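Ticket 678 : colis Kimeck, carton ouvert à l'arrivée, contenu à identifier
Statut : en attente du fournisseur
Service : réception, dépôt Lastlow
Ouvert par : Elżbieta Tokarz
Suivi : Lawal Ogbonna

Description du problème
Un carton de la livraison Kimeck est arrivé avec un côté ouvert. Le ruban adhésif ne tenait plus sur ce côté. L'étiquette d'expédition est illisible, je n'ai pas pu rattacher le colis à un bon de livraison. Le système propose la commande 503, mais le poids annoncé ne correspond pas.

Elżbieta Tokarz, 8 février 2026

Réponse de Lawal Ogbonna
Merci de ne pas refermer le carton pour le moment. Quelques questions :
Le carton est-il écrasé ou seulement ouvert ?
Reste-t-il une référence imprimée sur un rabat ?
Les autres colis de la même palette sont-ils complets ?

Réponse d'Elżbieta Tokarz
Pas écrasé, les angles sont bons. Il y a une impression noire sur un rabat, dans le sens de la hauteur, je n'arrive pas à tout lire. Les 7 autres colis de la palette sont scellés et pointés, rien à signaler. Poids relevé à vide sur la balance du quai : 2 kg de moins que sur l'avis d'expédition.

Réponse de Lawal Ogbonna
J'ai comparé avec les commandes en cours. La 503 est une commande Tikorex, cartons blancs, donc ce n'est pas elle. Je l'ai retirée de la fiche. J'ai écrit à Natalie Fothergill chez Kimeck pour avoir la liste de colisage. Elle demande une photo du carton côté ouvert et une description de l'article jaune signalé à la réception. Peux-tu joindre les deux ici ? Elle a besoin de voir la forme et le motif, la couleur seule ne suffit pas, ils ont plusieurs articles jaunes au catalogue.

Pièce jointe ajoutée au ticket

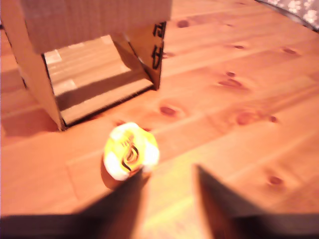

Elżbieta Tokarz

Carton brun, posé sur le bois, ouverture vers l'avant. L'article est devant : petit, rond, jaune et blanc, avec un motif brun foncé en volute sur le dessus. Le blanc est surtout vers le bord. L'impression noire du rabat de droite est visible en partie, si quelqu'un chez Kimeck reconnaît le logo.

Réponse de Lawal Ogbonna
Transmis à Natalie Fothergill. Elle pense à un article de la gamme Barrera, à confirmer avec leur entrepôt. En attendant : carton et article en zone litige, ne rien mettre en stock, ne pas signer le solde de la livraison.

Réponse d'Elżbieta Tokarz
Fait. Étiquette litige collée sur le carton avec le numéro du ticket. Kirsty Rowbotham prend la suite à la réception, je lui ai donné l'accès à la fiche.

Prochaine action : relancer Kimeck pour la liste de colisage.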